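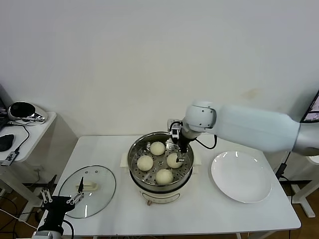

Snædís Arnardóttir asks whether the lid has to come off by arm as well, or if the operator can just lift it by hand before pressing record. By hand is fine for set B. For set A the lid is part of the task, so it starts on the pot and the left arm takes it. Don't mix the two in one folder, they train differently and we lost a good part of the Prurncombe batch that way.

Section 6. Recording the bun transfer task

Applies to the two-arm bench, Vevance recorder, head camera on. Last changed 24 May 2024.

6.1 Before you start

You need: steamer with tray, glass lid, one plate, four buns. Tray in, buns on the tray with gaps between them. Gap should take a fingertip. If it won't, move the buns, don't force the gripper in.

NOTE: The steamer stays unplugged. Always. We are recording the moves, no steam needed, and a fogged lens ruins the run.

1. Wipe the table top. Crumbs get everywhere.
2. Put the pot down first, handles pointing left and right, control panel to the front.
3. Plate to the right of the pot, flat, empty. Lid to the left for set B, on the pot for set A.
4. Check the cable on the right arm. It has to loop clear of the pot rim with the arm at full reach. Move the arm through by hand once to be sure.
5. Open both grippers fully, then close, then open. Listen for grinding.
6. Start the recorder and wait for the green line. Takes a while on the first go of the day.

CAUTION: Keep hands off the table once the green line shows. The arms follow the operator's handles straight away, there is no ramp up.

6.2 Recording a run

1. Type the set letter and your initials. No spaces, the recorder drops everything after a space.
2. Press record. Wait two seconds with both arms still.
3. Set A only: left arm takes the lid by its handle, lifts it straight up, sets it down to the left of the pot. Let go fully before moving away.
4. Right arm comes down beside the first bun. Fingers vertical. Go slow for the last bit.
5. Close until the bun just gives. Lift straight up till it clears the rim, then across to the plate.
6. Lower, open, back off upwards. Not sideways – sideways drags the bun.
7. Carry on till the tray is empty.
8. Arms home. Wait two seconds. Press stop.

Change the order you pick them in from run to run. Front first, back first, whatever, but change it. If every run starts with the same bun the model learns a place on the table and forgets to look.

NOTE: Left arm has nothing to do in set B. Park it near the lid and leave it there. Small drift is ok.

6.3 Good, bad, and keep anyway

Good: every bun on the plate, nothing dropped, no bumps to the pot.

Keep anyway: gripper misses, backs off, tries again and gets it. Mark these R. We want these, almost 168 in the set so far and still short. Don't miss on purpose though, faked ones look odd and the model picks up the oddness.

Bad: bun squashed, bun on the floor, someone's arm in view, pot shoved out of place. Mark X and leave the file where it is. Do not delete. Bundgaard does the clearing out.

CAUTION: If the fingers catch in the tray holes, hit the stop button and THEN free them by hand. Pulling back with the handles bends the tips, and spares won't be in before August.

6.4 Resetting

1. Buns back on the tray. Swap them about, turn them a bit.
2. Shift the pot a few centimetres each time, any direction, as long as the right arm still reaches the far bun.
3. Same with the plate.
4. Swap out any bun that has gone hard or split.

Target is 2,000 runs over both sets. Stop for a break when your picks get sloppy, tired runs show up in the data.

6.5 Sending the files

Copy the whole day folder to the Brarent drive, including the X runs. Check the file count matches at both ends before you log off. If it doesnt, copy again – don't try to patch it.

Recorder faults and the full list of error codes are in section 7.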